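Urnus Residential Services
Progress report to the Fevbridge Fund for Work and Skills
Reporting period: second half of the grant, to the end of October
Prepared by: Siamak Amini, Program Manager

1. Purpose of the grant

The Fund supports Urnus in introducing automated handling of clothing and bedding into its housekeeping and laundry service, and in studying the effect on the staff who now do that work by hand. The grant covers equipment, paid training time and an independent review of working conditions by Pesonen.

2. Activity in the period

Collection of folding and bed-preparation tasks continued in residents' rooms and in the staff apartments at Rikmont. Housekeepers carry out the tasks with hand-held grippers, and the recordings are used to train the folding station in the central laundry. The target for the period was 1,000 completed tasks. At the close of October the total stood at 486. The shortfall has two causes: the second set of grippers was delivered late, and consent forms for the Rikmont apartments had to be reissued after residents asked for clearer wording on storage of recordings.

Tasks are recorded in rooms as they are normally kept. An earlier plan to use a furnished practice room was dropped at the request of the housekeepers, who considered that it did not reflect the space they have to work in. 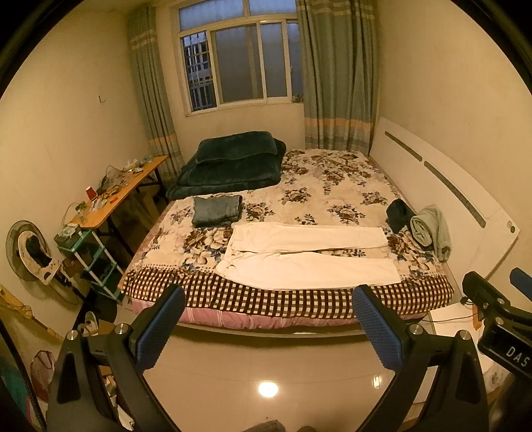 Trousers and thick blankets remain the items that take the longest to record to an acceptable standard. Staff have proposed a fixed order of work for each, and this was added to the task guide in the current period.

3. Effect on staff

Thirty-eight employees have completed the introductory training, and six of them now serve as task leads at a higher hourly rate. No position has been removed. Two changes to daily work should be noted:

Shifts in the central laundry now start at 7:00 a.m. in place of 6:00 a.m., as the folding station handles flat towels overnight.

Room rounds take longer on recording days. Supervisors have reduced the number of rooms assigned on those days, although this was not applied consistently in the first weeks.

Pesonen's interim interviews record less shoulder strain among laundry staff and more wrist fatigue among those using the grippers for a full shift. Gripper work has been limited to two hours per person per day pending the final review. Several employees also asked what their duties will be once recording ends. Management has not yet given a written answer and will do so before the next report.

4. Budget

Spending on training is in line with plan. Equipment is under budget owing to the late delivery noted above. Urnus requests permission to carry the unspent equipment funds into the next period.

5. Next period

Recording will continue at Rikmont until the target is met. The folding station will be tested on trousers, with a housekeeper present at all times. Pesonen will submit its final review to the Fund and to the staff representatives on the same day.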